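The Second Life of the Corner Laundromat

The sign over the door on Trudwood Avenue still says Coin Laundry, though the machines stopped taking coins in October. Maureen Sedgwick has the old coin boxes stacked in the back office, next to the detergent and a broken change machine she keeps meaning to sell for parts.

Sedgwick bought the place with her brother-in-law, Graham Naylor, when the previous owner retired. They paid more for it than either of them likes to say. The roof leaked over the big dryers, the water heater was older than Naylor's daughter, and there was one working bathroom that customers had to ask for a key to use.

"People told us the laundromat was finished," Sedgwick said. "Everybody has a washer now. Well, go look at the apartments on this street and find me one with a washer."

She has a point. The neighborhood is mostly three-story brick buildings put up before anyone thought to run a water line to a closet. Landlords who do add machines tend to put in one washer and one dryer in the basement for the whole building, and one of them is usually out of order. Tenants go down with a full basket, find a wet load sitting in the drum, and carry everything back up the stairs.

So they come to Sedgwick. On a busy day she sees 146 customers, and she knows the number because the new card readers keep track. Before that she guessed, and she guessed low.

The card system was Naylor's idea and the two of them argued over it for most of a year. Sedgwick worried about older customers, some of whom had been bringing the same roll of quarters from the same bank for decades. Naylor worried about the coin boxes, which were pried open twice in one winter. In the end they kept a machine by the door that takes bills and puts the money on a card. A few customers left. Most of them came back when the place they had switched to raised its prices.
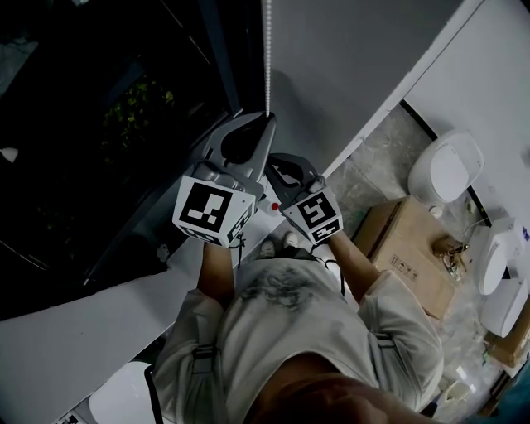
What keeps a laundromat open is water and gas. Rent matters, but rent is the same every month and can be planned for. Gas goes up in the cold months, when people wash heavier clothes and the dryers run longer. Sedgwick replaced the worst of the old top-loaders with front-loading machines that use less water per load, and she says the bill dropped enough for her to stop dreading the envelope. She left a short row of top-loaders along the back wall. Some people will not use anything else.

Aarne Kallio is one of them. He has been coming in since before Sedgwick owned the place, always early, always with two loads. He does not trust a washer he cannot open in the middle of a cycle.

"You drop a sock on the floor, you want to be able to throw it in," he said.

The part of the business that has grown is drop-off. Customers leave a bag in the morning and pick it up folded in the evening, priced by the pound. It brings in steady money from people who never sit in the chairs — nurses, restaurant workers, parents of new babies. Ming-te Kao, who runs the drop-off counter, keeps a notebook of who wants shirts on hangers and who is allergic to dryer sheets. She was offered a computer program for this and turned it down.

Folding is the slow part. A good folder can finish a mixed bag in the time it takes the next one to dry, and Kao says it takes a new hire 3 or 4 weeks to get there. Fitted sheets are what they struggle with. Her own method is to tuck the corners into each other, lay the sheet flat and fold it in thirds, and she won't let anyone ball one up and hide it under the towels.

Not every owner is as hopeful. Gyu-bin Bang closed his laundromat on Arneck Street when the lease ran out and the new rent came in at a figure he could not cover. The space sat empty for a while and is now a phone store. He sold his dryers to an owner out of state and drove the first truckload there himself.

"It was a good business when I owned the parking lot," he said. "After they sold the lot, it was a hard business."

Sedgwick and Naylor do not own their building either. Their lease has 2 years left, with an option to renew that Naylor has read many times. They would like to put in larger washers for comforters, which now have to be turned away, but that means new drains and a torn-up floor. For now the money is going to the roof.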